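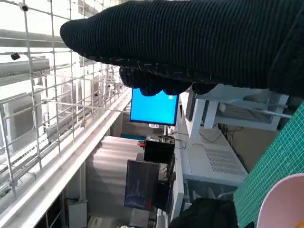 Chapter 9
Reading a Workroom

In the chapters before this one we have looked at single objects: a shelf, a chair, a lamp. Now we take the whole room together. A workroom is more difficult to read than a kitchen or a bedroom, for its furniture does not tell us so clearly what people do there. We must look at the large parts first and go to the small things afterwards.

9.1 Large parts: mesh, rail and screen

By large parts we mean everything that divides the room or carries something else. Wire mesh is a light way to divide. It closes a side of the work area but lets the daylight come through, and a person on one side can still see the other. Fittings can be clipped on the bars without drilling. A rail does a different job, as it draws a line which the eye follows. 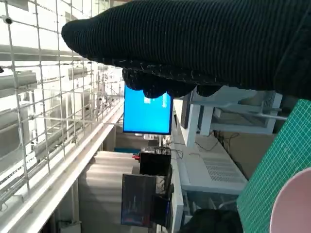
Figure 9.1 White mesh and rail, with a blue screen further in.

Screens are a special case. A bright screen takes our attention before any other thing in a pale room, also when it shows nothing we can read. In his plans for the Kevell workrooms, Prasert Chaiyaporn always drew the screens last, so that they would not win over the furniture. The student is advised to do the same in the first sketches.

9.2 Small things on the table

After the room comes the table top. A mat gives the small things a common ground, and if the mat has a printed grid, the distances between them can be compared easily. Place and form should be noted before colour. A bun is round and domed, a slice of toast is flat and long, a bowl is wide and deep. These three words or four are enough for a first note.
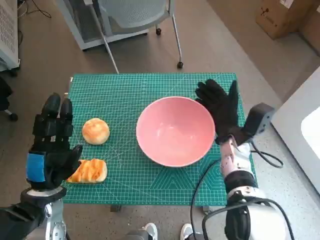 Figure 9.2 Bun, toasted bread and pink bowl on a green cutting mat.

9.3 Accents

An accent is a small spot of strong colour among quiet ones. In a grey and white room a little red is sufficient. Fiifi Essien calls such spots "the commas of a room", and we shall keep his word in the exercises at the end of the chapter.
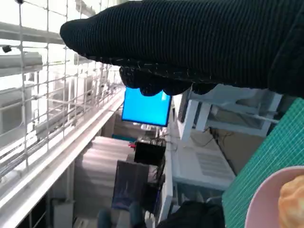 Figure 9.3 A small red accent beside a black box, under the blue screen.

Before going on to 9.4, the reader should have a soft pencil and 3 sheets of squared paper ready. The first sheet is for the large parts only.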